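4.2 Serial villains and the young viewer

I came to the Juvance cartoons late, and I watched all 28 episodes in one February with Buppha Wongsuwan, who grew up on them. What struck me first was how rarely Buzatu, the big bad, shows up in person. He sends somebody else! In nine episodes it's Gilitik the tide thief, and twice it's just a

storm with a voice.
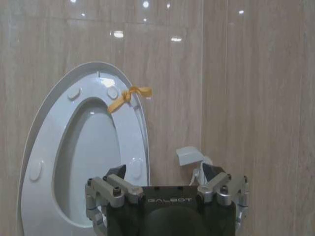
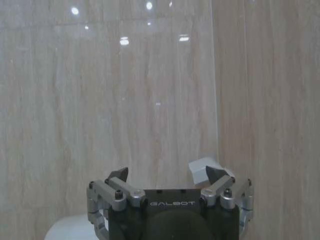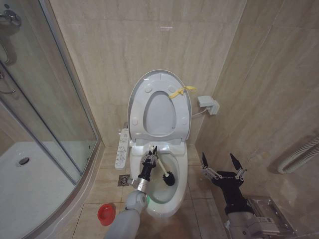
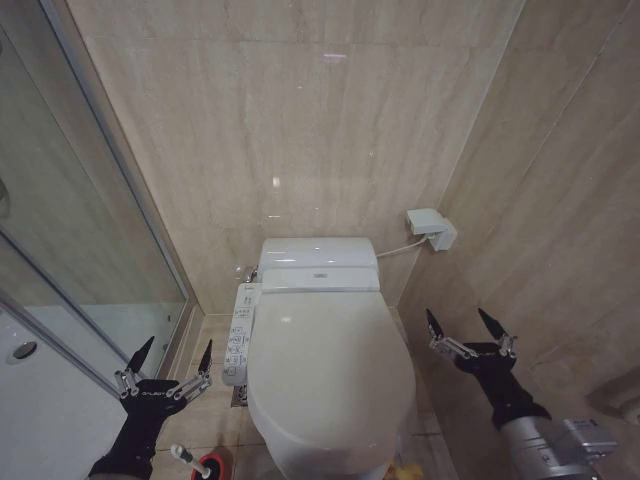
Figure 2. Bathroom interior: views of the toilet and of stone-look surfaces.

Buppha thinks kids found Gilitik scarier than his boss, and I'm inclined to agree (I certainly did). He turns the mayor of Wetville into a heron and never turns him back, and the show simply carries on with a heron for mayor. I'll come back to the heron in the next section, where I look at how the toy line handled him.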